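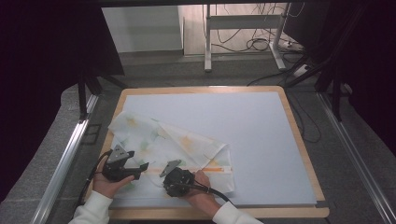 The Plenent folding board costs 133 dollars, a sum I would normally expect to spend on something with a plug. What you get for it is a pale blue-grey slab that sits inside a light wooden tray with a rounded rim, and a leaflet assuring you that laundry is about to become restful. I put mine on the carpet, which the leaflet doesn't forbid. A crumpled cloth with faint yellow stars on it takes up the left half and leaves the right half bare, and that bare half is most of what you're paying for. You need somewhere to fold things toward.

I came to it from the Nosard, a plastic flip-panel contraption that turns every shirt into a rectangle and every rectangle into a slightly worse rectangle. The Nosard is fine for T-shirts. Give it a thin cloth and it sulks. The Plenent has no flaps and no opinions. You lay the thing down, pull the bottom edge straight and carry on, as your grandmother did on a table she already owned.

So is it better than a table? A bit. The rim stops small items from wandering off, and the plain surface makes a crooked edge easy to spot – painfully easy, in my case. Printed cloths with a stripe near the bottom are the nicest to do, as you can line the stripe up with the side of the board and feel competent for a moment.

Complaints. The tray is big, and it wants to live exactly where you walk. Pale boards show lint. The leaflet offers 5 folds, and 2 of them are the same fold drawn from different sides. I wrote to the maker about this and got a courteous reply from one Ingvar Bisgaard, who said they were different folds.

Bodin sells a larger version for 420 dollars. I have not tried it and would like to stay married.

Four stars. I took one off for the leaflet and thought about taking off another for the price, but my dish towels have never looked so smug.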